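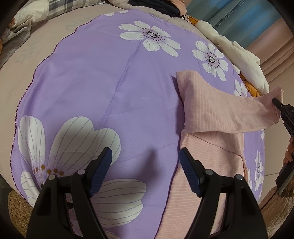 Folding for small closets — speaker notes
Noémie Collet, Monday session, 40 minutes with questions

Slide 1. Welcome. Say where the restrooms are. Handouts are on the back table, one per pair.

Slide 2. Start with the bed. Most people fold standing at a dresser, which is too high and too narrow. A made bed gives you a flat surface you can walk around. Smooth the sheet first.

Slide 3. Printed and striped cotton. Stripes are useful — they show right away when a fold is crooked. Big florals hide it, so go by the stitched edge.

Slide 4. Long narrow ends, such as sleeves and ties. Pull them straight before folding them in. Pause so people can try it. Allow 4 minutes.

Slide 5. Storage. The Trestel drawer is deep enough for pieces folded in 3. The Furkero is shallower, so fold once more and stand them on edge. Skip the Bergmann unless someone asks.

Slide 6. Pillowcases. Keep each set inside one of its own cases. Mention the question from the May session about fitted sheets — answer is on the handout, page 2.

Close. Thank Bonasar for the room. Collect the practice cloths.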